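Stostau Office Noise Log

A table of short written notes on sound in workplaces, with a reading in decibels next to each note where one was taken. The log holds 3,280 entries from 11 offices in Stostau. It was put together by Dorota Nowakowski and Sławomir Szczepańska and is kept in this repository along with the scripts used to clean it.

Last updated 17th May. See "Changes" at the bottom for what moved in this version.

What is in the repository

entries.csv holds the log itself, one row per entry.
offices.csv holds one row per office, with floor type, ceiling type, and a broad size class.
codes.txt lists the source codes and what each one covers.
clean.py turns the raw exports into entries.csv.
check.py runs the consistency checks described under "Cleaning."
notes/ contains the instruction sheet given to people who filled in the log, in Polish and English.

The raw exports are not included. They contain names of coworkers and, in a few places, the content of phone calls.

Background

Most noise data for offices comes as a sound level averaged over a working day. That is fine for checking a building against a limit, but it says little about what people find hard to work through. A quiet conversation two desks away can bother someone more than a loud fan. We wanted the note and the level in the same row, written at the moment the person was bothered or noticed that the room was pleasant.

The log started as a tool for the furniture supplier Tokarz, which wanted to know where to put screens and soft panels in its own workspace. Ten more offices joined after that. Tokarz agreed to the release of its entries under the same license as the rest.

How entries were made

People wrote entries in Hovo, a small form that opens on a phone or in a browser. The form asks for six things: office, area, source of the sound, how much it bothers you, whether you were on a call, and a free note. The note is limited to 500 characters. All fields except office and source can be left blank.

A level reading was taken with a Brosix handheld meter if one was nearby. Each office had one meter, left on a shelf in a shared area. People were asked to hold it at chest height, facing the sound, and write down the number after it settled. Many did not want to walk over to get it, so the level column is blank in a large share of rows. The blank rows lean toward short sounds such as a dropped tray or a door, which were over before anyone could fetch the meter.

Nobody was told how often to write. Some offices sent entries every day and others only when something went wrong. Do not use entry counts to rank the offices by noise.

Rooms and surfaces

The ceiling and the walls matter a lot for how speech carries, so we recorded them for each office. Hard, bare walls and a high ceiling send sound back into the room, and voices from the far side arrive clear enough to follow. Mineral fiber tiles, curtains, full bookshelves, and carpet take some of it away.
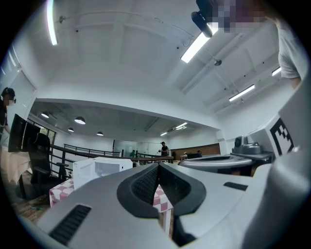 Office interior with white walls and a high white ceiling.

The ceiling_type column in offices.csv has four values: plaster, tile, open, and mixed. "Open" means that the pipes and ducts are exposed. "Mixed" was used where the kitchen and the desk area differ. We did not measure reverberation time. Two offices had older reports from their landlords with figures in them, but the rooms had been rearranged since those were written and we left the figures out.

Color has nothing to do with sound, and paint color is not recorded.

Columns in entries.csv

entry_id: a number, unique within the file. Gaps in the numbering are rows removed in cleaning.

office_id: a letter code that matches offices.csv. The letters are in random order and do not follow the order in which offices joined.

area: desk, meeting, kitchen, hall, booth, or other. This is where the person was, which may differ from where the sound came from.

source: one code from codes.txt. If the person picked more than one source, the first one they picked is used here and the others go in source_extra.

source_extra: further codes, separated by semicolons. Usually blank.

bother: a whole number from 0 to 4. Zero means "noticed it, did not mind." Four means "had to stop working." There is no code for a pleasant sound, so those entries have a zero and a note.

on_call: yes, no, or blank. Video calls and phone calls both count as yes.

level_db: the reading from the meter, A-weighted, as written down by the person. Blank if no reading was taken.

part_of_day: morning, midday, afternoon, or evening. Exact times were dropped to make it harder to match an entry to a person.

note: free text. The original language is kept. Most notes are in Polish.

note_en: an English translation of the note, done by hand by Sławomir. Slang was translated for meaning.

Source codes

SPK: speech in the same room, face to face
CAL: one side of a call
RNG: ringtones and alerts
VEN: heating, cooling, and ventilation
KIT: kitchen sounds, including coffee grinders and dishwashers
DOR: doors, locks, and lifts
FUR: chairs, drawers, desk motors
STR: traffic and other sound from outside
BLD: drilling and building work, inside or out
OTH: anything else, explained in the note

CAL and SPK were a single code at first. Dorota went back through the early entries and split them by reading the notes. Where the note did not settle it, the row was left as SPK, so early counts for CAL are too low.

Cleaning

Test entries and exact duplicates were removed. Names of people were replaced with [person] and names of clients with [client]. Where a note described someone's health or a private matter, that part was cut and marked with [removed].

Level readings that could not be right, such as a value lower than the meter can show, were set to blank. Readings that were high but possible were kept. Several of the BLD rows from July are very loud. A stairwell was being rebuilt in one of the buildings that month, and the readings agree with one another.

The script check.py confirms that every office_id has a match, that bother is within range, and that every source code is listed in codes.txt. It prints the entry_id of any row that fails. It needs Python and nothing beyond the standard library.

Known problems

People write when they are annoyed. Calm days are thin in the data.

The meters were checked against each other once, at the start, in a closed room with a steady tone. They were not checked again. Small differences in level between offices should be ignored.

One office moved its kitchen during the collection period. Its row in offices.csv describes the layout after the move.

The word "hałas" and the word "szum" both became "noise" in many translations, although the second one is softer and often means a steady hiss or hum. Work on wording should use the Polish column.

The part_of_day field was filled in from the time the form was sent. A person who wrote up a morning sound after lunch will show as midday or afternoon.

Suggested uses

The log has been used to sort free notes by source, to compare bother scores for speech and machine sound at the same level, and to teach basic handling of missing values. It is too small and too local to set noise limits for offices in general, and it should not be used to judge how well any single office is run.

Please do not try to work out which company is behind an office code. Apart from Tokarz, the offices took part on the condition that they would not be named.

License and credit

The data can be shared and changed, including for paid work, as long as you credit Dorota Nowakowski and Sławomir Szczepańska and say what you changed. The scripts are in the public domain.

Changes

Split source_extra out of source.
Corrected the ceiling type for two offices.
Fixed broken Polish letters in the note column.
Added the English instruction sheet.
Removed duplicate entries that came from a form being sent twice on a slow connection.

Corrections are welcome through the issue page. Give the entry_id and the column, and paste the current value next to the one you think is right.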